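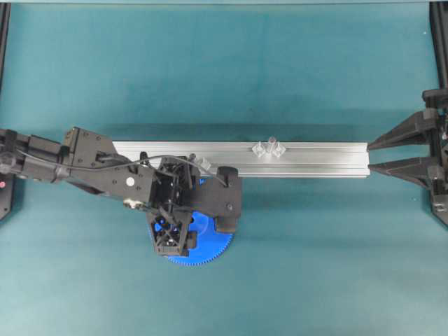

Preguntas frecuentes sobre la liga de béisbol aficionado de Trestbridge

¿Quién puede jugar?
Cualquier persona mayor de 16 años que se inscriba con uno de los clubes de la liga. Los menores de edad necesitan la autorización firmada de su padre, madre o tutor. No hace falta haber jugado antes, pero cada club decide a quién admite en su plantilla.

No tengo equipo. ¿Me puedo apuntar igualmente?
Sí. Hay una lista de jugadores sin club que se envía a todos los delegados antes de empezar la temporada y otra vez en junio. Indique en el formulario las posiciones en las que ha jugado y si lanza con la derecha o con la izquierda. Los receptores suelen encontrar sitio enseguida.

¿Cuánto dura la temporada?
De abril a septiembre. En agosto se para 2 semanas. Los partidos aplazados por lluvia se recuperan entre semana, a las 19:30, en el campo que esté libre.

¿Cuántas entradas se juegan?
Siete en la fase regular y nueve en la final. Si un equipo gana por 12 carreras o más al terminar la quinta entrada, el partido se da por acabado. En la final no se aplica esta regla.

¿Qué pasa si hay empate?
Se juegan entradas extra hasta que haya un ganador, salvo que el árbitro suspenda por falta de luz. En ese caso el partido queda empatado y cuenta como media victoria para cada equipo. El campo de Ivent no tiene iluminación, así que allí no empieza ningún partido después de las 17:00.

¿Cómo se desempatan los equipos con el mismo balance?
Primero se miran los enfrentamientos directos entre ellos. Si siguen igualados, la diferencia de carreras en esos partidos. Después, la diferencia de carreras de toda la temporada. Si aun así no se resuelve, se juega un partido único en campo neutral.

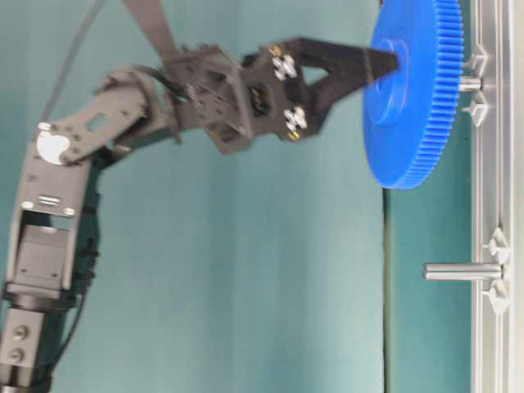
¿Se puede usar bate de aluminio?
No en la primera división, donde solo se admite madera de una pieza. En la segunda se permiten los compuestos y los de aluminio que figuren en la lista que recibe cada delegado. El árbitro revisa los bates antes del partido. Un bateador que salga a la caja con un bate no permitido queda eliminado.

¿Quién pone las pelotas?
El equipo local, que debe entregar pelotas nuevas al árbitro antes del primer lanzamiento. Las pelotas de foul se devuelven.

¿Hay límite de lanzamientos?
Para los menores de 18 años, sí, y va por edades. La tabla está en el reglamento. Para los adultos no hay límite, aunque un lanzador que haya completado un partido no puede abrir otro al día siguiente.

¿Cómo se llevan las estadísticas?
Cada equipo nombra un anotador. Las dos hojas se comparan al final y se envían antes de las 20:00 del lunes. Si no coinciden, vale la del equipo local, salvo en las carreras, que las confirma el árbitro.

¿Qué significa el mínimo de turnos para el título de bateo?
Es el número de apariciones al plato necesario para entrar en la clasificación. Quien no llega aparece en la tabla general, pero no opta al título.

¿Cuál es el récord de la liga?
El club Vigfúsdóttir tiene el de carreras anotadas en una temporada, con 273. Las 216 que hizo Clalulbridge siguen siendo la mejor marca de la segunda división. Las hojas de los primeros años están incompletas y no se tienen en cuenta para los récords.

¿Se puede reclamar una decisión del árbitro?
Las de apreciación (bolas, strikes, safe u out) no se reclaman. Las de reglamento sí, y el mánager tiene que anunciarlo antes del siguiente lanzamiento para que conste en la hoja.

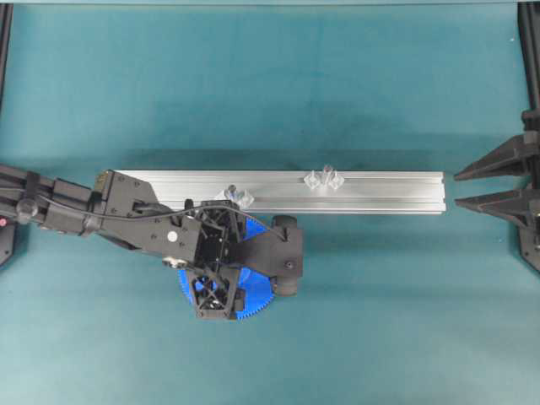
Teodor Mocanu pregunta si también vale la reclamación cuando el error se descubre al acabar el partido, por ejemplo un bateador fuera de turno que pasó inadvertido. No vale. Una vez hecho el siguiente lanzamiento, la jugada queda como está. La única excepción es la alineación indebida de un jugador no inscrito, que se puede denunciar hasta el cierre de las actas.

¿Cuánto cuesta ver los partidos?
La entrada es libre en todos los campos, también en la final.

¿Dónde consulto si se ha suspendido un partido?
En la página de resultados. El aviso se publica como muy tarde una hora antes del comienzo.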